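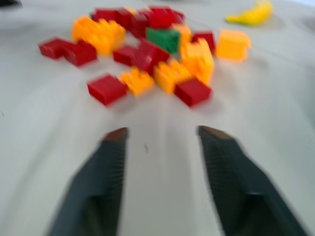

Gripper fingers, open, with a white tabletop behind them.

Fenine Whitfield Weight Distribution Hitch
Part No. 1818
Manufacturer: Fenine
Distributed by Unditz Towing Equipment, Mimbridge

Overview

The Fenine Whitfield is a weight distribution hitch for full-size sport utility vehicles, pickup trucks and large vans that pull conventional trailers. It is intended for owners whose trailers are heavy enough to lower the rear of the tow vehicle when coupled, and who need part of that load returned to the front axle and carried rearward to the trailer axles. The Whitfield replaces a standard ball mount and fits into the existing two-inch receiver. No drilling of the tow vehicle is required. The chain brackets clamp to the trailer frame.

The hitch is supplied with round spring bars, an adjustable shank, a ball head, chain brackets and all hardware needed for first installation. A trailer ball is not included and must be ordered separately in the diameter required by the trailer coupler.

Specifications

Minimum tongue weight: 200 pounds
Maximum tongue weight: 857 pounds
Receiver size: two inches, square
Spring bar type: round, trunnion mounted
Shank: reversible, for drop or rise
Finish: black powder coat over steel
Sway control: friction type, sold separately
Ball: sold separately
Country of assembly: United States

The ratings above apply to the hitch only. The capacity of any towing combination is set by its lowest-rated part, including the receiver, the ball, the coupler, the safety chains, the tires and the tow vehicle itself. Fitting a weight distribution hitch does not increase the towing capacity stated by the vehicle manufacturer.

Vehicle compatibility

The Whitfield may be used with body-on-frame vehicles that have a receiver approved for weight distribution. The approval is normally printed on the receiver label, where separate figures are given for weight-carrying and weight-distributing use. If only one figure appears, consult the owner's manual before ordering.

Certain unibody vehicles are not approved for spring bars of any kind. Owners of these vehicles should not purchase this product. Vehicles with automatic rear leveling may be used, provided that the leveling system is placed in the condition described in the owner's manual during hitch adjustment. The procedure differs from one model to another. Some require the ignition to be off, others call for the system to be disabled through a menu, and a few require that it be left on with the engine running.

Where a vehicle carries a spare tire below the rear bumper or has a deep rear fascia, check the clearance between the ball head and the bodywork. The tailgate or liftgate should open fully with the trailer attached and the jack in its raised position. A longer shank is available for vehicles that need the extra distance, although a longer shank may carry a reduced rating. The rating stamped on the shank governs.

Trailer requirements

The trailer frame must be straight and open on both sides of the coupler for the full distance needed by the brackets. Standard brackets fit A-frame tongues of boxed or channel steel. Propane tanks, battery trays and spare tire mounts are the usual obstructions. Bolt-on brackets may be substituted where the clamp type will not fit.

Trailers with surge brakes require particular attention. The Whitfield may be used with surge brakes only if the actuator manufacturer permits it in writing. Sway control of the friction type must not be used with surge brakes.

Aluminum trailer frames are outside the scope of this product. Single-beam tongues require an adapter that Unditz does not stock.

Selecting the correct spring bars

One set of spring bars is supplied with Part No. 1818. The bars are matched to the tongue weight range shown in the specifications and are not interchangeable with those of other Fenine hitches. A bar that is too stiff for the load gives a harsh ride and places unneeded stress on the trailer frame. A bar that is too light will not return enough weight to the front axle.

Tongue weight should be measured with the trailer loaded as it will be towed, including water, fuel, food and equipment. The figure given in a trailer brochure is normally taken with the trailer empty and should not be relied on. Cargo placed in the vehicle behind the rear axle should be added to the measured tongue weight when selecting bars.

Installation summary

Full instructions are packed with the hitch. The following summary is provided to help buyers decide whether to install the hitch themselves or arrange for dealer installation.

Park the tow vehicle and trailer on level pavement, uncoupled, with the trailer wheels chocked. Level the trailer and measure the height of the coupler. Measure the height of the front and rear wheel openings of the vehicle and write both figures down. Set the ball head on the shank at the height given in the instruction chart and tighten the bolts by hand.

Couple the trailer and measure the front wheel opening again. Fit the spring bars, attach the chains to the brackets and compare the new front measurement with the first. The vehicle manufacturer's instructions state how much of the front height is to be restored. This amount varies, and the figure in the owner's manual takes priority over any general rule. Adjust the tilt of the head or the number of chain links until the required height is reached.

When the adjustment is correct, tighten all bolts to the torque values in the instruction sheet. A torque wrench with sufficient range is necessary. Many household wrenches do not reach the values specified, and a dealer can complete this step if needed.

Keep hands and feet clear of the spring bars when raising or lowering the brackets. The bars are under high tension. Always use the lift handle supplied.

Maintenance

Clean the ball and the trunnion sockets before each trip and apply a thin film of grease. Do not allow grease or paint to reach the friction surfaces of a sway control unit. Check bolt torque after the first trip of the season and again at regular intervals. Inspect the bars, chains and brackets for cracks, bends or worn links. Damaged parts must be replaced and may not be welded or straightened.

Remove the hitch from the receiver when it is not in use. In regions where road salt is applied, wash the hitch with fresh water and touch up bare metal with black enamel.

Included in the carton

Ball head, assembled
Adjustable shank with bolts, washers and lock nuts
Two round spring bars with chains
Two clamp-on chain brackets
Lift handle
Receiver pin and clip
Printed instructions and warranty card

Accessories and replacement parts

Friction sway control, left or right side
Trailer balls in standard diameters
Extended shank
Bolt-on chain brackets
Replacement chain and U-bolt set
Locking receiver pin

Accessories are shipped separately from the hitch and may arrive on a different day.

Warranty

Fenine warrants the Whitfield to the original purchaser for 10 years against defects in material and workmanship. The finish is excluded, as are chains, clips and other wearing parts. The warranty does not cover damage caused by overloading, incorrect adjustment, collision or commercial rental use. Proof of purchase is required for all claims. Claims should be sent to the selling dealer, who will arrange for inspection of the part.

Ordering and availability

The Whitfield is sold through authorized Unditz dealers and may be collected from the Mimbridge parts counter. Orders placed for dealer installation should state the make, model and year of the tow vehicle, the receiver rating and the loaded tongue weight of the trailer. The extended shank is on back order, with deliveries expected to resume in May.

Unused hitches may be returned in the original carton with all hardware. Hitches that have been installed or adjusted on a vehicle are not returnable except under warranty.

Specifications are subject to change without notice. Page revised 4/10/20.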